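The artificial vegetables are all out on the stand now, so I'm writing up how I arranged them while I still remember. A few people have asked for the play market notes since April, when I only had a floor plan and a lot of boxes.

The room is the front one at Sivholm, the family center where I help run the pretend-play sessions. We wanted a grocery corner that adults could enjoy walking through too, so we went with a full-size produce stand instead of a toy one. Shufen Cui drew the plan. I did the sorting and most of the changing my mind.

Baskets came first. I wanted a place to pick one up before you reach the vegetables, and the round white side table turned out to be the right height for it. The light gray baskets have slotted sides and a handle that folds up along the back, so you can grab one without putting anything down. I tried the table in two other spots and went back to having it near the white partition, with the cabbages and cucumbers just past it.
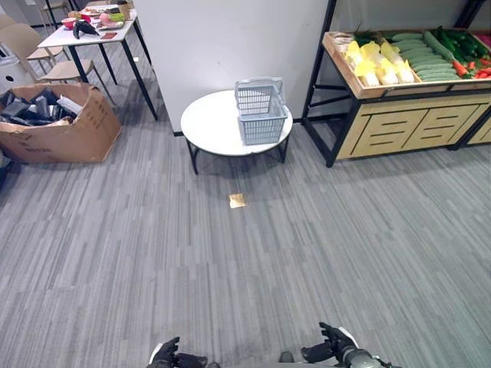 *Reading time: 4 minutes*

The stand itself has sloped trays over light wood cabinet bases. The slope is good for looking and less good for round things. Potatoes and tomatoes want to travel. My first try was to spread everything out evenly so each tray looked full, and every time a child took something from the front, more came down after it.

What works better is heaping. Push the round things toward the lower corner of the tray and let them rest against each other. Long things go side by side. The green beans are the easiest of the lot because you can lay them down as one bundle and leave them alone, even if the tips hang over the front a little.

Sweet potatoes I gave up on arranging. They taper at both ends and never line up, so they go in a loose pile next to the tomatoes. I like those two colors together anyway.

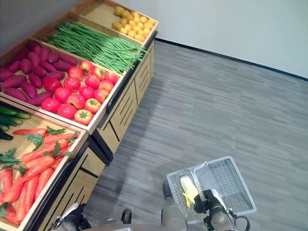
*Tomatoes and sweet potatoes sharing the widest tray, carrots at the near end.*

The carrots took the longest. They have leafy tops, and the tops catch on each other when you pull one out. I laid the roots parallel and let the greens fall where they wanted. Anqi Xia thought all the tops should face the back, which looked very tidy for one morning.

I bought the vegetables in two orders. The first one came to 1,514 dollars, paid out of our yearly budget of 3,000 for the whole room. That sounds like a lot for food you can't eat, but the cheaper sets I looked at were a different scale, with tomatoes the size of grapes. The second order was small, mostly radishes and greens. Shipping took longer than the website said, both times.

We also have a prep area with kitchen tools. I wanted real ones there – adult size, ordinary kitchen stuff – because the plastic play versions don't hold anyone's attention for long. The box grater is the one that gets questions. It's white and clear, with see-through walls, and an adult stays with it whenever it's in use.

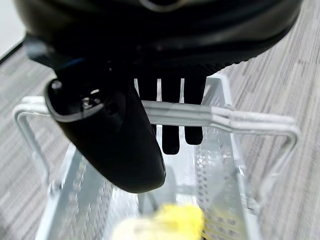
**Do you grate the artificial vegetables?**

We keep them away from the grater, as it would chew up the surface and leave bits everywhere. For grating we bring in a real carrot or a piece of hard cheese.

Washing is simple so far. I use warm water with a drop of dish soap and a soft cloth, then lay everything on towels overnight. The leafy things take longest to dry. I do one kind per week and keep a list inside the cupboard door.

The napa cabbages are my favorite. They're pale at the base and go ruffled and yellow at the top, and people pick them up just to check. I put them in their own bin beside the long dark leaves, which I call kale and Shufen calls something else. The leaves go in overlapping rows. Start at the back and work forward, or you'll be lifting each row to tuck in the next.
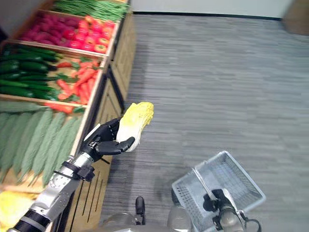 ## Still to do

- Price cards. I have 80 blank ones and no decision about whether to write prices or just names.
- A second table for the checkout end. The round one is staying where it is.
- Somewhere to stack the baskets after a session. At the moment they go wherever there's room.
- Swap the radishes and the beans, maybe. Small things might do better lower down where short arms can reach them.

I'll measure for the checkout table this week and order it if the size we want is in stock.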